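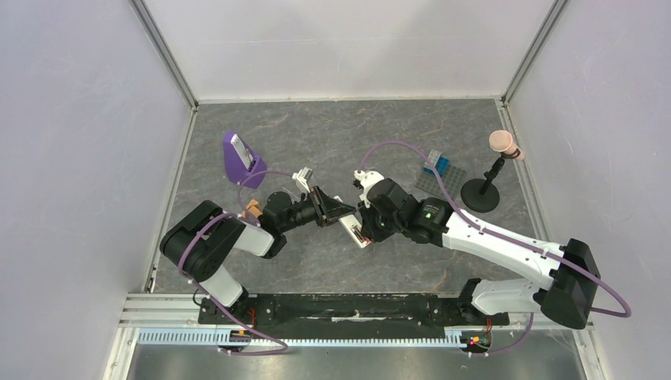

Arbeitstisch mit drei Wänden: Platte, Profile, Kleinkram

Gesammelt über den Winter, wird ergänzt wenn mir was einfällt. Reihenfolge egal. Geht um Basteltische und Werkplätze mit Seitenwänden und Aluprofilen an den Ecken, das meiste passt aber auch für eine normale Platte im Keller.

Graue Platte, marmoriert

Sieht immer sauber aus. Ist sie nie. Auf dem Muster verschwindet alles, Krümel, Kleberfäden, Schräubchen. Deshalb abends die Taschenlampe flach auf die Platte legen und einmal drüberleuchten, dann sieht man was liegt. Erst absaugen oder abfegen, dann feucht wischen. Andersrum gibts Schlieren und Kratzer.

Zum Wischen reicht lauwarmes Wasser mit einem Tropfen Spüli. Mikrofaser, gut ausgewrungen. Trocken nachreiben, sonst Kalkränder, gerade hier bei dem harten Wasser.

Ist die Platte echter Stein: kein Essig, keine Zitronensäure, kein Badreiniger. Marmor und Kalkstein werden davon stumpf und das kriegt man mit Hausmitteln nicht mehr weg. Wer nicht weiß was er hat, erst an der Unterseite probieren, ein Tropfen Essig, kurz warten. Bläschen = Finger weg.

Kleberreste: Plastikspachtel, flach halten. Was dann noch klebt mit etwas Speiseöl einweichen, auf Naturstein lieber lassen (Fettfleck!). Etikettenlöser geht auch, aber lüften.

Bleistiftstriche gehen mit weißem Radiergummi weg. Edding mit Spiritus, kleiner Lappen, nicht die ganze Flasche drüberkippen.

Helle Wände

Weiß mit Stich ins Lila, Creme, hellgrau, alles das gleiche Problem: Fingerabdrücke in Greifhöhe und schwarze Striche da wo man mit was drangekommen ist. Schmutzradierer nimmt die Striche, macht aber auf glänzenden Flächen matte Stellen. Also ganz leicht, fast ohne Druck, und vorher in der Ecke testen.

Von unten nach oben einwischen, von oben nach unten abnehmen. Hat mir Mieke Coppens mal gezeigt, seitdem keine Laufnasen mehr.

Klebeband an der Wand? Nur Malerkrepp und nicht monatelang hängen lassen. Alter Kleber mit dem Föhn anwärmen, lauwarm reicht, dann langsam flach abziehen.

Ein Stück Wand frei lassen. Wirklich. Sonst hängt nach kurzer Zeit alles voll und man findet die eine Liste nicht die man braucht.

Aluprofile

In den Nuten sammelt sich der Staub. Staubsauger kommt nicht rein — alte Zahnbürste, Pinsel oder ein Wattestäbchen, bei tiefen Nuten einen Streifen Lappen um einen Holzspieß wickeln und durchziehen. Danach Abdeckprofil reinclipsen, kostet wenig. Meine sind von Desmet, Zuschnitt mit der Haushaltsschere ging nicht, feine Säge nehmen.

Scheuermilch auf Alu lassen. Alkalische Sachen auch, Backofenspray macht Flecken die bleiben. Spülmittel, fertig.

Kleine Kratzer in blankem Alu: Nassschleifpapier 2.000, dann 3.000, immer in Profilrichtung, viel Wasser. Bei eloxiertem Alu bitte gar nicht schleifen, da ist dann die Schicht durch und es sieht schlimmer aus wie vorher.

Schrauben an den Ecken einmal im Jahr nachziehen, ich machs im Oktober mit den Heizkörpern zusammen. Handfest und noch ein bisschen. Wackelt der Rahmen trotzdem, liegts oft am Boden drunter. Wasserwaage.

Zahnstangen und Schienen

Wer vorne eine Schiene oder Zahnleiste am Tisch hat: trocken ausbürsten, quer zur Länge. Kein Salatöl, kein WD-irgendwas auf Verdacht, da klebt der Staub erst recht dran. Wenn der Hersteller Fett vorschreibt dann das nehmen und wenig davon.

Vorher Strom weg. Immer.

Bausteine und Grundplatten

Eine Grundplatte auf dem Tisch ist das beste Ablagebrett für Kleinteile das ich kenne. Ein paar Steine als Rand draufstecken und nichts rollt mehr weg. Damit sie nicht rutscht: Antirutschmatte passend schneiden, drunter legen. Doppelseitiges Band hält besser, hab ich aber bereut.

Steine waschen: Wäschenetz, Schüssel, handwarmes Wasser und Spüli, ein bisschen schwenken. Nicht heiß, die verziehen sich. Auf dem Handtuch trocknen lassen, Noppen nach unten damit das Wasser rausläuft. Steine mit Aufklebern oder Elektrik drin nur abwischen.

Grundplatte selber: Zahnbürste zwischen die Noppen, abspülen, hochkant trocknen. Nicht auf die Heizung!! Meine erste ist seitdem eine Schüssel.

Zusammenklebende flache Teile ohne Zähne auseinander kriegen: Steintrenner, oder eine zweite Platte oben draufstecken und hebeln.

Kartenhalter

Kleine dreieckige Aufsteller sind praktisch für Merkzettel. Karte mit dem was grad dran ist, sonst nix. Ich schreib mit weichem Bleistift und dreh die Karte um wenn voll. Kippt der Halter, eine Münze unten drunterkleben. Platz hinten in der Ecke, vorne fegt man ihn ständig mit dem Ärmel runter.

Karten auf einheitliches Maß schneiden, am besten gleich ein ganzer Stapel. Reste vom Kalenderrücken haben genau die richtige Stärke.

Ständer mit rundem Fuß

Mikrofonständer, kleine Lampenfüße, sowas. Gehen prima um leichte Sachen hochzuhalten, beim Trocknen oder Anmalen, auch mal eine Eistüte aus Plastik vom Kaufladen. Wichtig: Gewicht über dem Fuß lassen. Was schräg raussteht zieht den Ständer um. Filz unter den runden Fuß, schont die Platte, und wenn die Klemme zu glatt ist ein Gummiband drumwickeln.

Gelenk am Ständer nicht mit Gewalt drehen. Erst lösen, dann kippen, dann festziehen. Klingt blöd, aber zwei Stück hab ich so geschrottet.

Kabel

Bunte Kabel kaufen. Lila, rot, was da ist. Schwarz auf schwarz sucht man sich dumm. Jede Farbe eine Aufgabe und innen an die Schublade einen Zettel was was ist.

Überall wo sich was bewegt eine Schlaufe lassen, großzügig, und einmal von Hand durchbewegen bevor man festmacht. Klett statt Kabelbinder. Kabelbinder nur wo nie wieder einer ranmuss, und die Enden bündig abknipsen, die schneiden wie Rasierklingen.

Offene Platinen und Stecker nicht feucht wischen. Strom aus, weicher Pinsel, vom Stecker weg pinseln. Wenn noch ein Lämpchen leuchtet ist der Strom nicht aus, logisch, passiert trotzdem.

Kisten für den Rest

Was nicht jede Woche gebraucht wird, runter vom Tisch. Ich hab die flachen von Lemwood, stapeln sich gut, Deckel schließen nach einer Weile nicht mehr so toll. Für ganz kleines die Sortierkästen von Bisard, da die Trennwände mit einem Punkt Heißkleber sichern, sonst wandern die Schrauben durch.

Beschriften an der schmalen Seite. Nich oben auf dem Deckel, das sieht man im Stapel ja nicht.

Schachteln mit Aufdruck so hinstellen dass der Aufdruck nach vorn zeigt, spart das Beschriften ganz.

Feierabend, kurze Runde

Werkzeug zurück. Kleinteile auf die Grundplatte oder in den Kasten. Fegen, wischen, trocken nachreiben. Strom aus. Karte umdrehen für morgen. Mehr mach ich abends nicht, die Nuten und Wände kommen einmal im Monat dran.

Nachtrag: wurde gefragt welcher Lappen. Zirkavach 341, der graue. Geht aber jeder der nicht fusselt, bei 60 Grad waschen und keinen Weichspüler nehmen, sonst schmiert er.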